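Hilo sobre el acabado de tableros de mesa con aceite duro, porque me han llegado varias consultas en mayo y prefiero contestarlas juntas. Madera maciza, uso diario, interior.

1/ Lijado. Empiezo en grano 60 solo si hay restos de barniz o marcas de cepillo. Después 100, 120 y 150. Por encima de 180 la superficie queda bruñida y el aceite penetra peor. Con Ollwood mate no paso de 150.

2/ Entre granos, aspirar y pasar un trapo limpio. Un grano suelto del lijado anterior deja rayas curvas que solo aparecen con la primera mano, cuando ya hay que volver atrás.

3/ Levantar el repelo. Trapo húmedo, bien escurrido, secado completo y pasada a mano con el último grano. En maderas claras se nota mucho al tacto.

4/ Primera mano. Poca cantidad, extendida con espátula de goma o almohadilla blanca. Se deja trabajar 20 minutos y se retira TODO el sobrante. Si queda película, quedará pegajosa.

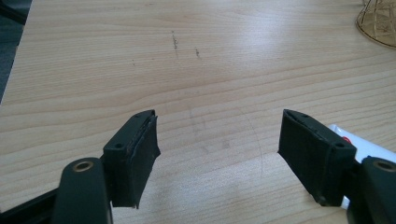 Ayuba Dramani me responde que él retira a los 10 minutos y que con 20 el Ollwood ya le arrastra, sobre todo en taller caliente. Es correcto. Mis tiempos son para 18 grados. Con 25 o más hay que acortar y trabajar por zonas.

5/ Segunda mano al día siguiente, con la mitad de producto. Entre manos, almohadilla fina sin presión. No uso lana de acero en roble ni en castaño: los restos de hierro reaccionan con los taninos y salen puntos negros.

6/ Las testas absorben bastante más que la cara. Les doy una mano adicional y las lijo un grano más fino para igualar el tono.

7/ La cara inferior también se aceita. Con una sola cara tratada, el intercambio de humedad es desigual y el tablero puede abarquillar. Una mano basta.

8/ Cera encima: opcional. La Cerex 601 da un tacto más seco pero marca los vasos - en mesa de comedor no la pongo. En una consola o una estantería, sin problema.

9/ Trapos. Los impregnados de aceite secante pueden arder solos si se guardan arrugados. Extendidos al aire libre o sumergidos en agua en un bote metálico con tapa. Sin excepciones.

10/ Curado. Se puede usar con cuidado a las 24 horas, pero nada de agua ni mantel en 2 semanas.

Otro día, reparación de cercos sin lijar el tablero entero.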